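Front loader: leave the door open between washes?
Laundry & Appliances – page 1 of 1

prurnby_dan
Tenant handbook says to keep the washer door shut when idle. Mine smells by Friday if I do. Is there any technical reason for shutting it?

Wanting Xie
Posts: 989
None that I know of. The gasket fold holds water after the spin and a closed door stops it drying. I leave mine fully open and wipe the lower fold by hand. Current position:

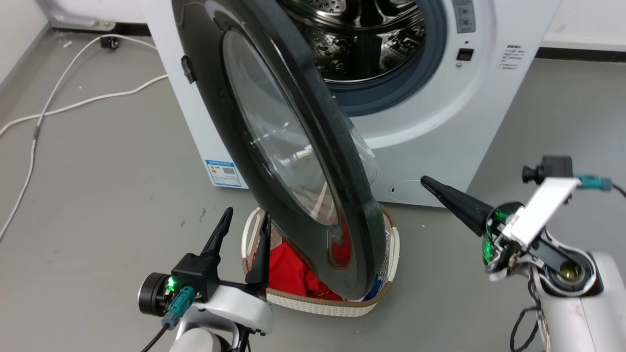 Door fully back, red load in the basket.

Trernberg
Posts: 113
Disagree on fully open. The door is a fair weight on one hinge, and a gap of a hand's width ventilates the drum well enough. Also, is that clear plastic hanging out at the lower right of the opening? I would take it out before the next cycle.

Wanting Xie
Looks like it, yes. Noted.
On the hinge – 12 years on the previous machine, opened the same way, no measurable sag.

Bustent
Posts: 284
One machine is not a sample. I side with Trernberg on the gap. Separate point: wash the reds alone the first few times, and check the basket for strays. There is something blue in with them at the lower right.

Wanting Xie
The blue goes in with the reds. Both are old and neither bleeds at 30.

prurnby_dan
Will try the gap first, plus wiping the fold. Does the drawer need to stay open as well?

Trernberg
Yes, same principle.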